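Blog > Books > Reading notes

Home About Book log Poetry Archive Contact

Reading Coughlan with a pencil

I've been back at night school since January (well, a community English lit course, one evening a week, bring your own biscuits) and we've finally got to the poetry unit. Our set book is Carkow, a long narrative poem by Coughlan, all 379 pages of it, and I was dreading it. I hadn't read a long poem since high school, when I copied the important bits off the girl beside me.

Anyway, I've fallen for it! It's the story of a widow who runs a ferry at a place called Truvavdale, and she hardly says a word until the fourth part. Everyone else in the town talks about her, and you have to work out who she is from the gossip. The essay question is whether her silence is a kind of power or a kind of punishment, and I've changed my mind on that more often than I'd like to admit to my tutor.
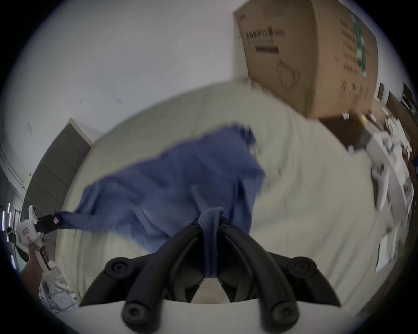

Where I've got to with the silence thing

My first draft said power, all the way through. She owns the boat, she sets the fare, and the men who call her names still have to stand on the jetty and wait for her. There's a marvellous bit in part two where the magistrate's hat blows into the river and she just keeps rowing. I wrote a whole page on that hat.

Then I reread the winter section on Sunday and it knocked the stuffing out of my argument. She tries to speak at her sister's grave and the line stops halfway, with white space where the rest should be. That didn't feel like power to me. It felt like somebody who'd got out of the habit and couldn't find her way back.
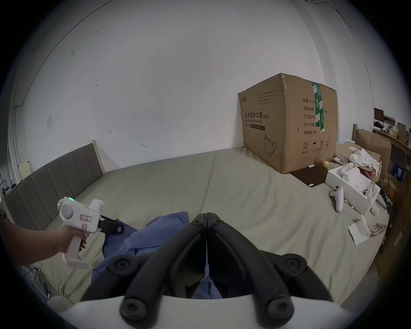

7 min read

Merle Harawira, our tutor, told me to stop picking a side and look at the verbs, so I did. In the first half the ferrywoman does everything herself: she hauls, ties, carries, bails. After the grave she is carried, is watched, is told. I underlined 12 of these in the one chapter, and now my copy looks like a toddler's been at it.

So the new plan is to argue that the silence changes colour depending on who's listening. I'm also going to squeeze in a paragraph on Notoren, the earlier collection, where there's a lighthouse keeper who seems like a practice run for her. I've got 2 weeks left and an introduction I hate.

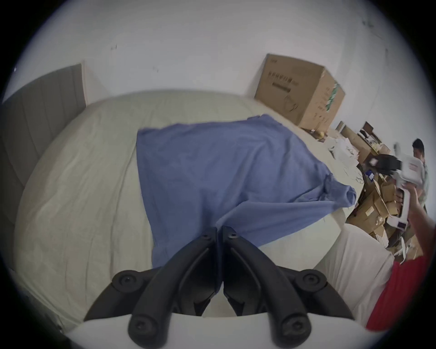 Blue cloth, pale sheet.

If anyone has read the ending and can tell me whether she's meant to be leaving or coming home, please put me out of my misery.

Comments

Jools: Leaving! She's taken the lamp down from the jetty. I cried on the bus.

Pencilcase: Coming home, surely? She's rowing upstream. Good luck with the essay, I'd keep the hat.

Dot in Dubbo: Never heard of it but I've just put a hold on it at the library.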